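A few of us from the allotment society took ourselves off to the open day at Usbridge in May, and I promised I'd write something up for everybody who couldn't squeeze into the minibus. We left at half past seven with 30 rounds of sandwiches and far too many cushions.

Usbridge is an old walled kitchen garden, let go for years and then taken in hand by Anel Tshabalala, who walked us round herself and was lovely with all our questions (there were a great many, mostly mine!). The south wall is the thing to see first. She has trained pears along the whole length of it, and below them runs a narrow bed of cut-and-come-again lettuce, which enjoys the shade once the pears are in leaf. I'd never have thought of using that strip, and I've already got my eye on the bottom of our own fence.

After that came the herb beds – 51 kinds, all labelled in slate, with six different mints sunk in old buckets to stop them wandering. I bought a pot of one called Tinditz, small-leaved and very sweet, which Anel likes in cold drinks. Then the glasshouse, the Hlongwane house as they call it, where the tomatoes were already up to my elbow. She waters them deeply twice a week and leaves them alone in between, and I came away feeling rather guilty about my daily fussing with the can.
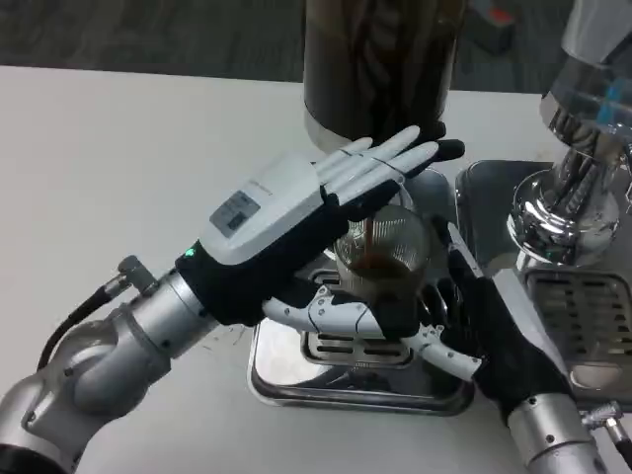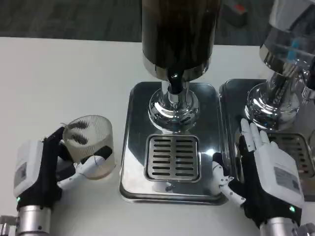
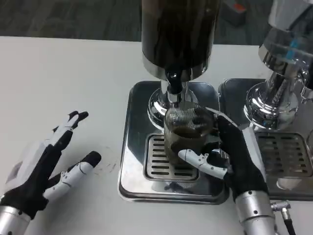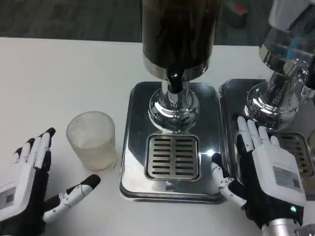

Lukian Hnatiuk wants it added that the twice-a-week watering is all very well in a border, but that his tomatoes in pots would be flat on the floor by the second afternoon, and would people please go by the feel of the compost and not by the calendar. He's quite right, and Anel did mention that hers are planted straight into the ground, with roughly 400 litres of leaf mould dug in over the winter.

We finished in the plant sale, where I had meant to be sensible. I wasn't. Apart from the mint I came home with two trays of Brorkura beans, a purple climbing sort that should do nicely up the wigwams by the water tank, and a rosemary that had to travel on my lap. The beans want to go out once the nights are warmer, so there are plenty of spares if anybody would like a few – just leave a clean pot by my shed with your plot number on it.

The garden opens again in September for the apples, and I've put a list up on the hut door for the minibus.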